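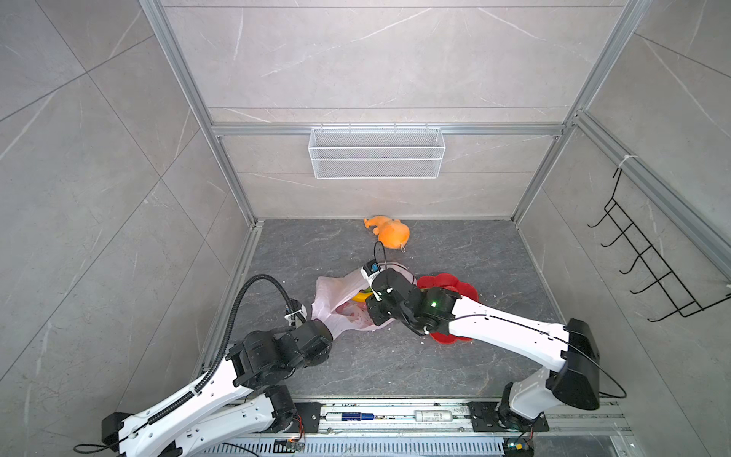

Two robot arms and one pink plastic bag.

Can a robot unpack the shopping?

You have probably seen videos of robots that dance, do backflips or pour a cup of tea. They look very clever. But a video only shows you the try that someone chose to put in the video. If a robot dropped the teapot 334 times first, you wouldn't know.

So when people say "our robot can do the housework", it's a good idea to ask a few awkward questions. We're going to ask them about one dull job: getting things out of a carrier bag.

Why is a bag so hard?

A wooden block is easy for a robot. It has the same shape every time. You can measure it, write the numbers down, and tomorrow the numbers will still be right.

A plastic bag won't play along. Pull one corner and the whole thing changes shape. It folds over the toy you wanted. It can be see-through in one place and cloudy in another, and when light bounces off a crease a computer may think the crease is an object. Your own fingers sort all this out by feel. Most robot fingers can't feel much at all.

That's one reason for using two arms. One can hold the bag while the other reaches in, the way you would do it. It sounds simple, but now there are two arms that mustn't bump into each other, and twice as many joints to control.

Which fingers are best?

The part of a robot that grabs things is called a gripper. Let's compare two made-for-testing kinds, which we'll call by their workshop names.

The Isto has two flat, stiff fingers that close like a pair of tongs. It's strong and it always closes in the same way. It is also rather bad at round things, which can pop out like a wet bar of soap.

The Turik has soft rubbery fingers that bend around whatever they touch. It is gentler, and better with round things. But soft fingers wobble, and they can get dragged sideways by a bag.

The people who make the Turik say it is "the better gripper". Better at what? When both were tried 60 times with a ball on a bare table, the Turik won easily. With a bag in the way, the two came out nearly level. Always look for what was on the table during the test!

What does the robot see?

Many robots carry a small camera at the wrist, close to the fingers. A camera high up sees the whole table, but the arm often blocks its view just when things get interesting. A wrist camera goes where the hand goes.
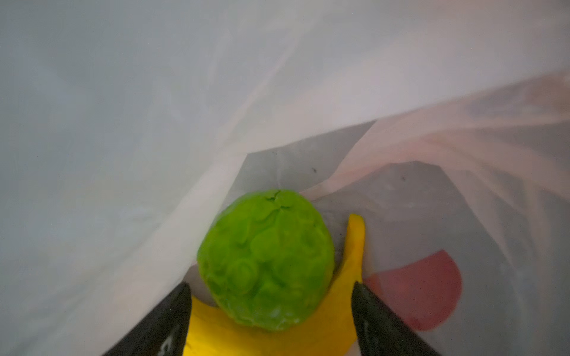
Robots don't know what a banana is. A computer program has to be shown lots of pictures first, and the one called Aerts was shown 2,351 of them. That sounds like plenty. But look at how the yellow banana is tucked behind the lumpy green toy, with pale plastic drooping over the top. Where does one thing stop and the next begin? You can tell straight away. A program might decide that green and yellow together make one very odd fruit, and send the fingers to the wrong place. And the red shape over on the right is hazy at its edges, so is it a plate, or a toy, or something behind the plastic? Even a person might want a second look.

Does more practice fix it?

Sometimes. The Grusitau controller (a controller is the part that tells the motors what to do) was given 900 practice runs and got much smoother. Then the testers swapped the bag for a paper one and it got worse again. It had learned a lot about one sort of bag and not much about bags in general.

You learned about bags once, when you were very small, and then you could manage all of them.

Questions to ask next time you see a clever robot

How many times did it try, and how many times did it work?

Was the video speeded up?

Was a person steering it from somewhere else?

Did anyone move the toys to make it easier?

Would it still work with a different bag?

Try it yourself

Put a few small toys in a shopping bag. Pull thick socks over both hands and shut your eyes. Now ask a friend to name a toy and try to take out only that one. Have ten goes and write down every result, including the bad ones. Then swap over and see whether your friend's score is different from yours.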